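From: Griet Prins
To: Hedport Library Friends list
Subject: Re: Reading room hours and the journal boxes

Ineke Dewulf wrote:
> Are the old Skinis newsletters still going to the recycling if
> they aren't claimed? I would take the run from January on, and
> any loose indexes. Also, the link to the list of titles gives
> me a 404.

Ineke,

They are still in the back hallway and nothing has been thrown out. I have put your name on the Skinis run. The link is broken because the list was moved when Meijer changed the web host. I'll send the file to anyone who writes to me.

The big table in the reading area is the place to sort through things. A mug and a bottle of water are fine there. Please use a coaster. 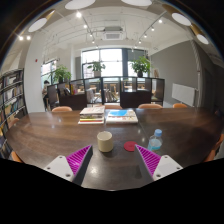
Vol. 22, No. 2

The boxes hold almost 200 issues. Most are in fair shape, but a few have rusty staples, so turn the pages slowly. The Vulari bulletins are in a separate box with a green lid. Two of the covers are missing and I would like to hear from anyone who has spares at home.

If you take a full run, write the title and your name on the sheet by the door. Single issues don't need to be signed for.
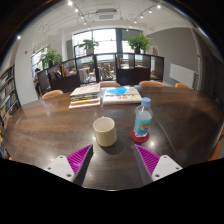 Can I borrow issues to scan and bring them back?
Borrowing is fine for up to 22 days, as long as you email me the titles first.

The next message will have the new opening hours.

Griet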